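Dadmont Hand Gripper – plans, parts kit and build notes

Workshop projects > Grippers and arms > Dadmont

Available as: plans only (free download), parts kit, or parts kit with printed fingers
Skill level: comfortable with a screwdriver and a 3D printer, no soldering
Build time: an afternoon, or two evenings if you stop to tidy up

The Dadmont is a two-finger gripper you hold in your hand and work with a trigger. It has no motor. You squeeze, the fingers close, you let go and a spring opens them again. The clever bit is that the fingers, the mounts and the spacing are exactly the same as on our motorised Brondum arm, so anything you can pick up by hand with a Dadmont you have a fair chance of picking up with the arm later. We built the first one to settle an argument over finger shape and it has barely been back in its drawer since!

It came out of the shared workshop at Drurnosside, where four of us have been trying to get a home-built arm to do ordinary household jobs. Folding, sorting, putting things in other things. Every time we changed the fingers we had to take the arm apart, reprint, put it all back, run the calibration and then find out the new shape was worse than the old one. With the hand version you push out two pins and the new fingers are on before the kettle boils.

What it does

Opening width is 85 mm at the tips, measured with bare fingers. Pads take a little off that, depending how thick you go. The fingers move in parallel, so the gap stays even from tip to root and flat things don't squirt out of the end. The linkage is the same four-bar pattern as on the arm.

There is a camera shelf on top of the body, with a slot that takes a standard tripod screw. It sits where the arm's camera sits, so what you record by hand lines up nicely with what the arm sees. You can leave it off and save a bit of weight.

What's in the parts kit

Trigger and return spring
Two linkage bars and two idler bars, laser-cut
Brass bushes for all the pivots (plus spares, they roll under things)
Finger pins and clips
Camera shelf screw and washer
A sheet of pad material, enough for three pairs of fingers if you cut carefully
Fixings bag

You print the body, the handle and the fingers yourself, unless you order the version with printed fingers. The body is the long print. Ours takes most of a night on the Rankin in the corner, which is not a fast machine, and comes off the bed needing almost no cleaning up. Print the fingers lying on their sides. We tried them standing up and they snapped along the layers as soon as anyone gripped something with a bit of enthusiasm.

Finger pads

Bare printed plastic is too slippery for cloth, so you'll want to cover it. We've tried all sorts – bicycle inner tube, drawer liner, the palm of a gardening glove, a silicone baking mat – and the pad sheet in the kit is the one we all ended up using. It grips fabric well and it's matt, which is kind to the camera.

Wrap it round the tip and glue on the outer face. Keep the join away from the gripping side. Corners wear first, especially the bottom ones, and when they start to fray you can trim them with nail scissors and carry on for a good while. I change mine when the wear reaches the flat part. Some people in the workshop change theirs far sooner and some (you know who you are) run them down to the plastic.

Rory Rutherford did the long test on the linkage and got to 3,000 squeezes before the trigger pivot had any play you could feel. He swapped the bush, which costs pennies, and it went back to feeling new. The spring showed no change at all.

Using it

Hold it like a hot glue gun, with your first two fingers on the trigger. Most people squeeze far too hard to begin with. Ease off until whatever you're holding only just stays put, because that's much closer to what the arm's little motor can manage.

We do most of our practice on a big white table with a basket and a bit of cloth. Cloth is a brilliant test. It never lies the same way twice, it folds over itself, and it shows up a bad finger shape straight away. 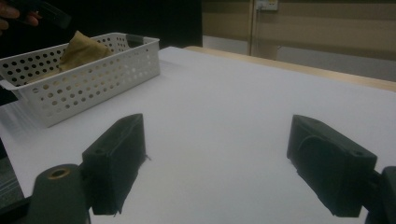 Go in from above with the fingers well open, let both tips touch down, then close slowly and lift. If you come in at a slant, one finger lands early and pushes the cloth along in front of it. With thin cotton, try for a pinch of a few millimetres. With towels you can grab a proper handful and the Dadmont is very happy doing it.

Plan on some 100 tries with a new finger shape before you make your mind up. The first dozen are mostly you getting used to it.

Known niggles

The trigger squeaks if the bushes go in dry. One drop of sewing machine oil on each sorts it out.

Left-handers will find the camera screw digs into the thumb a bit. There's a mirrored body in the download folder, in the one marked "other hand".

The version 1 fingers fit a version 2 body but the pads meet slightly off centre. If you've got old ones, reprint them – the new file uses less plastic anyway.

Don't leave it on a sunny windowsill. The handle will sag. Mine did, in July, and now has a permanent droop.

Getting one

Plans and print files are free to download and you're welcome to change them. If you come up with a better finger, please send it to us, we'd love to try it! Kits are packed on a Sunday and go out in the next post. If you live near Drurnosside you can collect from the workshop and have a go on ours first.

Spare bushes, springs and pad sheets are sold separately on the Spares page.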